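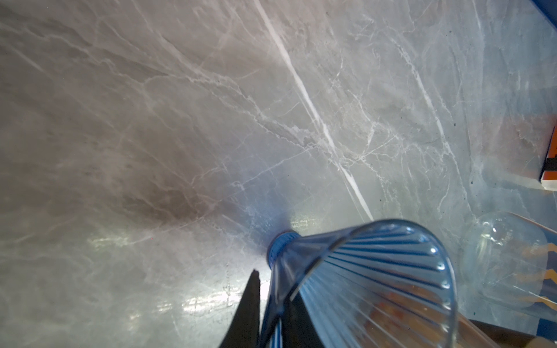
The blue bottle in the gripper, with a clear one lying on the marble to the right.

April, 9 pm
By Nikola Kadrić

Spent the evening on bottles again. Sosina wants an answer by the end of the month on whether the arm can clear a kitchen worktop without help, and I still can't give her a plain yes or no.

Picking up is the good part. I have it go for the neck, where a bottle is narrow and the two fingers can close properly. Further down the plastic gives too easily and I don't trust it. Clear bottles are harder than coloured ones, and polished stone makes both worse, as the shine confuses the software about where the plastic stops. Jirayu thinks a matt cloth would sort that out. I said people aren't going to put a cloth down so a machine can tidy up.

Went through the log after tea. We have 792 tries written down since we started at Naltero, and I'd call roughly half of them clean. A child of eight would do better and complain less about the lighting. Chalerm says the shop floor is a different matter, with the same bottle in the same place all day, and he is probably right. The packing line at Yimyam would suit it now. A kitchen has everything lying about at angles.

It's slow too. I can do four bottles while it thinks about one. Amnuay says slow is fine if you're out at work, and I half agree, but then it has to be safe with the door shut and I wouldn't leave it yet.

Need to order finger pads. Ring Wirnex about the invoice. Bed.

Last updated: April
4 comments · 9 shares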